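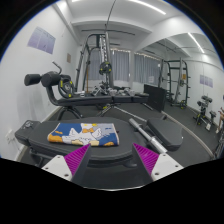 Home Archive Notes Contact

Last updated: 21/06/2021

Humidity in the back room, part two

The hygrometer in the back room has been logging since December. It is a Kellov unit, the cheap one with the clip-on sensor, and it takes a reading every hour and drops one now and then when the battery sags. I have left the gaps blank in the spreadsheet. Filling them in by averaging would hide the mornings, and the mornings are what I wanted to look at.

The room is on the north side of the house in Nillstead, with a solid outer wall and one radiator. Relative humidity climbs overnight, peaks before the heating comes on and then falls quickly. Most of that fall is just warmer air being able to hold more water. If you work out the dew point instead, the line is much flatter, and the real additions of moisture stand out: exercise, damp towels, drying clothes, and the door to the kitchen being left open.

Exercise adds less than I expected. A session with the window shut moves the dew point by under a degree. A full airer of washing moves it by 4 and keeps it there until the evening.

I tried the Pettigrew dehumidifier on its low setting for 6 weeks. It holds the room steady but its own display reads 5 points lower than the Kellov with the two side by side. A salt test in a sealed tub put the Kellov close to where it should be, so I have been ignoring the display and setting the target by trial.

The log now stands at some 1073 usable readings. The next job is the trickle vent, which was painted shut by a previous owner. I have ordered a Flonport replacement and will fit it before taking any more readings, then run the same sheet again with the dehumidifier off. The wall behind the radiator also wants checking with a pin meter.

Previous post Next post Back to top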